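第4章 鞋垫与鞋内的烘干

本章适用于Grarnura立式烘鞋柜的全部家用型号。开始之前，请确认已按第3章完成柜体调平和接线。

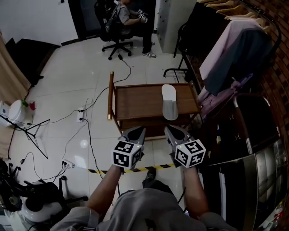

烘干之前的准备工作对结果影响很大。鞋垫留在鞋里时，垫子与鞋底之间的水分不容易散出，表面摸着已经干了，底下往往还潮。因此除粘死的鞋垫以外，一律先取出，与鞋分开烘。

4.1 取出鞋垫

1. 松开鞋带，从最下面一对鞋眼开始放松，把鞋舌向前翻出。
2. 用拇指和食指捏住鞋垫后跟处的边缘，轻轻向上提。后跟离开鞋底以后，再向后抽出前掌部分。
3. 如果后跟处有胶点，先用手指沿边缘慢慢推开，不要从前掌往后硬拽。
4. 如果整片都粘住，停止操作，按4.5节“不可拆鞋垫”处理。
5. 取出后把鞋倒过来轻拍鞋底，倒净沙粒和碎屑。

注意：部分运动鞋的鞋垫下面另有一层薄衬布，与鞋帮缝在一起。这一层不能取出，强行拉扯会把缝线拉脱。

鞋垫分左右，有些款式左右脚的弧度差别很小，多双鞋一起烘时容易放混。可以在背面靠后跟的位置用油性笔写一个记号。记号不要写在正面，受潮后颜色可能染到袜子上。

4.2 清洁

潮气重的鞋垫多半也需要清洗。先看材质，再决定洗法。

布面海绵鞋垫：用软毛刷蘸中性洗涤液刷洗正反两面，清水冲净，夹在两层干毛巾之间按压吸水。不要拧，拧过的海绵会起褶，踩上去硌脚。

乳胶鞋垫：只用湿布擦拭。浸泡时间长了乳胶会发黏，烘干以后容易裂。

皮面鞋垫：用拧干的湿布擦一遍，再用干布擦一遍，放在通风处阴干，不进柜。必须进柜时只能使用“冷风”档。

羊毛或毛绒鞋垫：冷水手洗，平铺阴干到不滴水，再用“低温”档。烘干途中取出来抖一抖，绒面会松一些。

带电热片的鞋垫：不得放入本机。请按鞋垫自带的说明书处理。

警告：用酒精、汽油或其他易燃溶剂擦拭过的鞋和鞋垫，在气味完全散尽之前不得放入柜内。刚喷过防水喷雾的鞋也按同样办法处理。

4.3 放置鞋垫

1. 打开柜门，拉出最上层的鞋垫架。架子拉到限位处会停住，不要继续用力。
2. 把鞋垫正面朝上，前掌朝里，后跟朝外，放进夹槽。
3. 调节夹槽宽度，使鞋垫立住即可。夹得太紧会在边缘留下压痕。
4. 相邻两片之间留出一指宽的空隙，让热风通过。
5. 检查有没有鞋垫垂下来碰到后壁出风口。童鞋鞋垫较短，应放在靠门一侧的短槽里。
6. 推回架子，听到卡扣到位的声音为止。

鞋垫架最多放10片。超过这个数目时，中间几片几乎吹不到风，烘干时间会拉得很长，分两批处理反而快。

鞋垫架不能用来晾毛巾、抹布和手套。这些东西会滴水，水顺着导轨流到风机盖板上，时间长了盖板螺钉会生锈。手套请使用另购的挂钩附件，安装方法见附录。

4.4 放置鞋子

1. 把鞋带塞进鞋内，或者用鞋带夹固定。散开的鞋带会被吸到回风口的格栅上。
2. 把鞋口套在送风管上，鞋尖朝上。
3. 高帮鞋和靴子使用加长管。先拔下原有的短管，把加长管的凸点对准底座缺口，插入后顺时针转到底。
4. 靴筒较软、立不住时，在筒内撑一张卷起来的硬纸板。纸板不要盖住管口。
5. 关上柜门。门没有关严时机器不启动，面板上的“门”字指示灯会闪。

滴水的鞋不能直接进柜。请先在室内通风处沥到不再滴水，鞋内塞旧报纸吸水，报纸湿透就换。彩色印刷的纸会掉色，浅色鞋里请用白纸。

注意：柜底接水盘的用途是接住少量冷凝水，不能当沥水盘用。每次使用后看一眼，有水就倒掉。

4.5 不可拆鞋垫

鞋垫与鞋底粘牢的鞋，烘干时要让风直接吹到鞋垫表面。把送风管的导流帽换成带侧孔的那一种，侧孔朝向前掌。选择“低温”档，时间设为同类鞋的一倍半。结束后把手伸进鞋尖摸一下，还觉得凉或者潮，就再加一次短程序。

老式皮鞋的鞋垫多用水性胶粘贴，温度高了会起翘。这类鞋请只用“冷风”档过夜。

4.6 选择程序

面板上有四个程序键，从左到右依次为冷风、低温、标准、除味。

冷风：风机运转，不加热。适用于皮革、麂皮以及一切拿不准材质的鞋。
低温：柜内温度保持在28℃。适用于乳胶、羊毛和胶粘鞋垫。
标准：适用于布面运动鞋、帆布鞋和海绵鞋垫。
除味：先加热，再通风。只能在鞋已经干透以后使用，湿鞋用除味程序效果很差。

操作步骤：

1. 按电源键，面板亮起。
2. 按程序键，对应的指示灯常亮。
3. 按加减键设定时间。每按一次改变半小时，长按可以连续变化。
4. 按启动键。风机先转，稍后才开始加热，这段时间里出风是凉的，属于正常现象。
5. 程序结束后蜂鸣器响三声，风机继续运转片刻，给加热部件降温。风机停下以后再开门。

不同材质的鞋垫一起烘时，按最怕热的一种选择程序。

需要中途加鞋时，按一下启动键暂停，等风机停下再开门。加完关门，再按一次启动键，程序从暂停处继续。暂停时间过长，机器会自动关机，需要重新设定。

4.7 取出和装回

1. 开门后先拿鞋垫，再拿鞋。鞋垫架的金属部分可能还热，请拿塑料把手。
2. 把鞋垫平放在干燥的台面或架子上，放凉后再装。热的海绵比较软，趁热塞进鞋里容易折角。
3. 对照背面的记号分清左右。
4. 前掌稍稍卷起，先送进鞋尖，再放平中段，最后压下后跟。
5. 用手掌从前往后抹一遍，确认没有鼓包，边缘没有翻起来。
6. 穿上走几步。感觉前后滑动时取出重装。

换新鞋垫时，把旧鞋垫叠在新的上面对齐后跟，沿旧鞋垫的前掌轮廓画线，再沿线剪。宁可先留大一点，试过以后再修。后跟和足弓部分不要剪。

换下来的旧鞋垫可以留一双备用，遇上雨天轮换着穿。前掌已经压实、按下去不回弹的就不必留了。

4.8 使用环境

烘鞋柜请放在平整的硬地面上。光滑的瓷砖地面上，四个脚垫都要装好防滑套，防滑套装在附件袋内。地毯会堵住底部进风口，不能直接放。

柜后离墙至少留一掌宽。柜顶可以放轻的物品，不要放花瓶、鱼缸或任何盛水的容器。

梅雨季或者连续阴雨的八月，室内湿度大，标准程序的时间要适当延长，同时打开房间里的抽湿机或者排气扇。烘出来的水汽如果散不出房间，过一晚又会回到鞋里。

本机额定功率为1000瓦，请单独使用一个墙上插座，不要与电暖器、电水壶共用插线板。

4.9 清理滤网

滤网位于柜门内侧下方。布面鞋和羊毛鞋垫掉毛较多，用得勤时每周清理一次。

1. 拔下电源插头。
2. 按住滤网两侧的卡扣，向外拉出。
3. 用吸尘器吸掉表面的绒毛，或者用软刷刷净。
4. 油污重时用温水加洗洁精清洗，冲净，晾到完全干燥。
5. 装回滤网，箭头朝里。

警告：滤网没有装回时不要开机。绒毛进入加热部件可能引起焦味，严重时会起火。闻到焦味请立即拔下插头，柜内放凉之前不要开门。

4.10 常见问题

鞋垫烘完发硬：多为洗涤液没有冲净，或者程序温度过高。重新冲洗一遍，改用低温程序。

鞋垫边缘卷起：夹槽太紧，或者鞋垫碰到了出风口。趁还有余温，把鞋垫压在几本书下面放一晚。

一只干一只湿：检查湿的那一侧送风管是否插到底，管口有没有被鞋舌挡住。

柜内有异味：取出全部鞋和架子，清理滤网和接水盘，空柜运行一次除味程序。异味仍在时，用拧干的湿布擦拭内壁，敞开柜门放一晚。

风机有响声但不出热风：先确认选的不是冷风程序。如果不是，断电放置一会儿再试。仍不出热风，请停止使用并联系维修。

面板无反应：检查插头和墙上插座，再检查儿童锁。同时按住加减两键可以解锁。

需要更换送风管、导流帽或鞋垫架时，请向Cindico服务点购买原厂配件，并报出柜门内侧铭牌上的型号。尺寸相近的其他管件插得进去，但锁不住，机器振动时会脱落。

本章文字：Renu Agarwal
步骤核对：Adelmo Fabbri

柜体内部的拆洗见第5章。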